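The city wants twelve more speed cameras, and I'm supposed to be pleased about it.

I went to the Saturday meeting at the library where Glenys Howells from the transportation office gave the pitch. She was polite and she had slides. Flundel, the company that makes the cameras, had a man there too, and he mostly nodded. The claim is that the 2 cameras already up on Sirnitz Avenue have made the street safer, so more cameras will make more streets safer.

Maybe. But when I asked how many crashes there were on Sirnitz before the cameras, I got a number of tickets instead. 1,041 of them, in January alone. I asked again and was told the crash data was "being reviewed."

A ticket count tells me the camera works as a camera. It doesn't tell me that anyone slowed down. If a street hands out that many tickets in a month, I'd say a lot of people are still speeding on it, or else the limit sign is hiding behind that big maple across from the tire shop. (It is. Go look.)

Then there's the matter of who you talk to when the thing gets it wrong. My neighbor Nkrumah Atinga got a notice for a car he sold last summer. He mailed in the bill of sale. He got a second notice with a late fee of $80. He called, sat on hold through most of his lunch break, and was told to mail in the bill of sale. With a cop at the window you can at least say "that's not my car" and have a person look at you while you say it.

Valquíria Queiroz, who drives a school bus and has more right to an opinion than I do, thinks I'm being a crank. Her view is that people blow past her stop arm every week and she'd take a camera on every pole in town if it stopped one of them. I don't have a good answer to that. I'd vote for the ones on buses tomorrow. Those aren't the ones being proposed. The list that got passed around has most of the cameras on the wide part of Assunção Road, downhill, where the limit drops with hardly any warning and where I have never once seen a kid cross.

If this is about safety, put them by the schools, publish the crash numbers from before and after, and let a human being sign off on each ticket. I asked whether Flundel gets paid per ticket or a flat fee. Ms. Howells said she would get back to me.
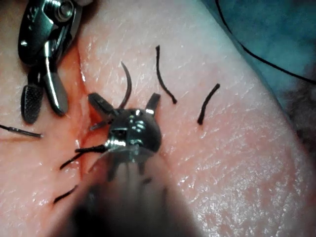

I gave her my email and my phone number. I've also asked the city clerk for a copy of the contract, and when it comes I'll post the page with the payment terms on it.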